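ok weeknight dinner thread, Tuesday edition. one skillet, white beans, greens, way too much garlic. writing it down before I forget what I did 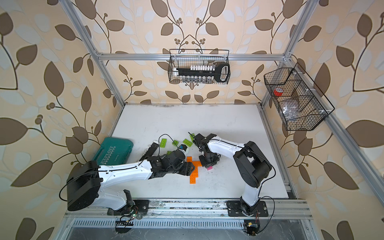
1/ WHAT GOES IN
two cans white beans, drained but save a splash of the liquid. one big bunch of kale or chard, whatever is less sad at the store. 5 cloves garlic. one lemon. good glug of olive oil. red pepper flakes. parmesan, a chunk of it, not the shaker stuff (shaker stuff is fine on popcorn, different thread)

2/ the oil matters a little. I used the Studach one in the green tin bc it was on sale and it's peppery, almost too peppery by itself, but with beans it's great. mild oil = add more flakes

3/ bread. you need bread. I get the seeded loaf from Vullwood, the bakery not the street, and they sell out by 5 so I went on my lunch break like a crazy person. any crusty loaf is ok. day old is better for this, soaks up more

4/ START HERE
skillet on medium, oil in, garlic sliced thin goes in while the oil is still cool. do NOT walk away. pale gold and no further. I burned the first batch answering a text and had to start over, whole kitchen smelled like a campfire

5/ flakes in, count to ten, then the beans. now leave them alone!! everybody stirs beans. let them sit till the bottoms get a crust, then flip in big scoops. some will smash. smashed ones make the sauce

6/ splash of bean liquid, plus a spoon of miso if you have it. I know, miso. trust me. it does what a ham bone would do in two hours, kinda

7/ greens go in by the handful. looks like an insane amount, then it's nothing. stems chopped small go in first, a couple minutes ahead of the leaves. salt now but go easy, the miso and cheese are both salty

8/ lid on, low, 5 minutes. this is when I toast the bread. rub it with a cut garlic clove right out of the toaster while it's hot enough to hurt you a bit

9/ heat OFF, then lemon. zest and juice of half, taste, then probably the other half. if you cook the lemon it goes flat and sort of bitter, learned that one last April and I'm still mad about it

10/ parm on top, more oil, black pepper, eat it out of the skillet if you live alone or don't respect the people you live with

11/ whole thing is 30 minutes if you're slow at chopping like me. one pan, one cutting board, one knife. I did use a second bowl for the scraps so I guess wash that too

12/ SWAPS since someone will ask
chickpeas: yes but they never get creamy, smash some by hand
spinach: sure, skip the lid, it takes like a minute
no miso: one anchovy, or a parm rind
dried beans: obviously better, obviously not happening on a Tuesday

13/ sausage people, I see you. brown it first, take it out, cook the garlic in the fat, put it back with the greens. the Dusonberg fennel ones are really good in this. use less oil if you do that or it gets greasy real fast

14/ leftovers!! thin it with broth and it's soup. or put it on toast with a fried egg. I had it cold standing up at the fridge at 2 in the morning and it was maybe better than dinner

15/ it does not freeze great. beans fine, kale goes stringy. 3 days in the fridge tops, and hold the cheese off whatever you're saving

16/ forgot to say, chili crisp. I put the Mok one on my second bowl and it kind of takes over but in a good way?? maybe leave out the red pepper flakes if thats your plan

17/ also rinse your kale like you mean it. found grit in mine. twice. fill the sink, swish, lift it out, don't pour it thru a colander or the dirt goes right back on top

18/ next up is the cabbage thing with the brown butter, prob this weekend if I can find a decent cabbage. tell me what bread you used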